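Lorness support – ticket 2000
Subject: Liner keeps slipping off waste pail, litter going down the outside
Product: Maminus pail (floor model), used with Vrabec slotted scoop
Opened by: Hedvika Vlček
Handled by: Ľudovít Rusnák
Status: Closed 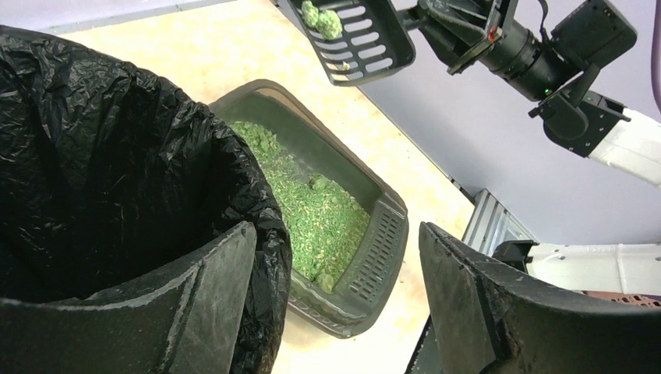
Hedvika Vlček wrote:
I bought the pail in December together with the scoop. The pail itself is fine but I can't get a liner to stay on it. I fold the bag over the rim, scoop the box twice, and by the second or third scoop the bag has slid down on the near side. Then the clumps land between the bag and the pail wall and I have to wash the whole thing out. The litter is a green plant type, short strands. It clings to everything.

I have tried:
– folding the bag over further. Lasts a bit longer, then slips
– clothespins. They hold but the lid won't close
– tape. Came off the first night

The bags are black trash bags from the grocery store. I don't have the box anymore so I don't know the size. Two cats, scooping morning and evening.

Ľudovít Rusnák wrote:
Thanks for the list, it saves some time. A few things to check before we send any parts.

1. Measure the bag flat across the opening. The pail takes a bag 22 inches across. Wider bags bunch up into a thick fold at the rim and there is nothing pulling them tight.
2. Look for the retaining ring. It is a thin black hoop that sits inside the lid when the pail ships. Many people leave it there.
3. Push the air out of the bag before the first scoop. Reach in and press it against the bottom and the walls. If there is air under the bag, the first heavy clump drags it down.

Please also say whether you knock the scoop on the rim of the pail to clean it.

Hedvika Vlček wrote:
Bag is 30 inches across. No ring in the lid, I looked twice. Yes I knock the scoop on the rim. The strands get stuck in the slots otherwise.

I pushed the air out tonight and it did hold better but it still came down on one side.

Ľudovít Rusnák wrote:
The bag is too wide, and the knocking loosens it further. I am sending a ring, part 1948, no charge. It should be with you Wednesday.

Until then, with the bags you have: fold the edge down outside the rim, gather the extra width in one place, twist it and tie it in a knot. The bag should be snug enough that you have to stretch it a little to get it over the rim. Put the knot at the back, under the hinge, so the lid shuts.

For the scoop, shake it over the litter box and not over the pail. Loose strands fall back where they can be used. With the green plant litters it helps to wait a while after the clump forms. Fresh clumps are soft and crumble through the slots.

The pale dust that builds up on the walls of the box comes off with a dry cloth. Water turns it to paste.

Hedvika Vlček wrote:
Knot works. Three days without slipping. Ring came and I have put it on over the knotted bag, is that all right or does it need the narrow bags?

Ľudovít Rusnák wrote:
It is all right as long as the ring sits level all the way around. If one side rides up, move the knot a little way along from the hinge. When you run out of the wide bags, the Jarkadel 22 inch ones fit without a knot.

Hedvika Vlček wrote:
It sits level. You can close this.

Resolution: oversized liner, retaining ring missing from carton. Ring sent. Packing informed.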